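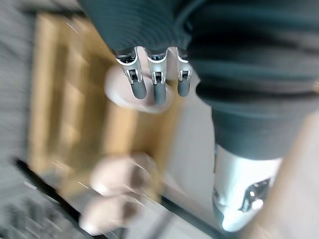 Last edited: 2026-01-05

Quick one, wanted to write this up before I forget which branch it's on.

So the tidy-up task. Clothes, slippers, low shoe rack, carpet. Two arms, a camera on each wrist and one in the head. Been fighting the same bug since before the break and I finally think it's three bugs.

First one is timestamps. Flestar (my control loop, for anyone new, it started as a weekend thing and it shows) was stamping wrist frames when they came off the queue and not when they were captured. Fine if the queue is empty. The queue is never empty. When the arm is slow you'd never notice, but get the wrist swinging and the fingers are sharp, they move with the camera after all, and the whole rest of the room is a smear belonging to a pose the arm left a while ago. The grasp estimator then takes that smear, pairs it with the current joint angles and comes back with an answer it's very sure of. Great.

Fixed by pulling the capture time from the driver and interpolating joint state back to it. Thirteen lines. I spent longer looking for where the driver hides the field than writing it.

Second one: the blur check. I had a sharpness score over the full image and it kept passing junk. Took me way too long to see why – the gripper fingers are shiny, full of hard little edges, always in the view. They score beautifully no matter what the room is doing. So now I render the hand from the joint angles, mask it out, score whats left. Rejects far more frames during fast moves and that's what I want. The planner can coast on the last good one for 8 frames, then it has to slow down. Not stop. Slow down. Stopping made everything twitchy.

The mask is a bit fat. The metal housings throw highlights and I got tired of tuning the outline so I just dilated it by a lot. Loses some useful pixels right by the fingertips. Will regret later.

Head camera is another story. Nice wide view, but it sees both arms and both legs, and anything useful sits behind a hand at exactly the moment you need it.
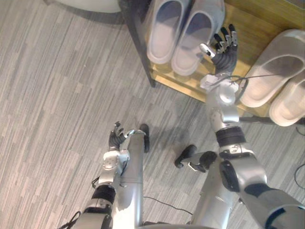 So bug three, target association. Light gray slippers, gray striped carpet, more than one pair, and a hand over one of them. The tracker would lose the covered slipper, then pick up a neighbor and hand it the same ID. Planner sees its target jump sideways and replans mid-reach. I blamed the planner for days. Sorry, planner.

What I do now is ask the arm model first. If the projected hand covers the last known box, the track is frozen, no new detections get to claim it until the hand moves off. Dumb rule. There is a smarter version in Escobedo (the tracking library I've been borrowing from) with a proper occlusion term but it wants depth I don't trust at that range. Frozen box it is.

One gotcha – if the hand really does move the slipper, the frozen box is wrong. So contact on any fingertip unfreezes it and the track goes to "held or lost", and then the wrist camera gets to decide. Two states in one name, I know. Splitting them is on the list.

Cloth is worse, obviously. A dark knit doesn't have a pose in any sense my code understands. It hangs over the fingers holding it, covers the other wrist's view, and the segmentation happily calls the folds a separate object. Currently I keep one blob per hand and carry the lowest visible point of the hem. That point is all the second hand plans against. Crude but at least it's the same point from one frame to the next. Mostly.

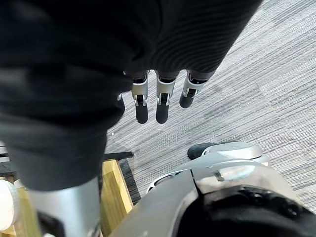
One hand holding the knit, seen from the other wrist. Gray carpet behind.

That's the sort of view the second hand has to work with. Fingertips poking out underneath help more than I expected, since I know where they should be from the joints. If the detected tips and the predicted tips disagree by too much, calibration is off and I'd rather find out there. Added a check, it logs and carries on.

Tooling, quickly. The log viewer (Plilberg, same repo) can now line up all three cameras on capture time and scrub them together. Should have built this first. Go to frame 3028 in the Vivthorpe log and you can watch the ID swap happen, clear as anything, and I had been staring at that same log in seperate windows like an idiot.

Still to do:
hem point goes crazy when the cloth leaves the view
split held / lost
un-fatten the hand mask
config file for the frozen track stuff, it's all constants in the code right now

Pushing the timestamp fix to main tonight, the rest stays on the branch until I've run it on more logs. If you're on the old version and your wrist grasps land late on fast moves, check your stamps before you touch anything else.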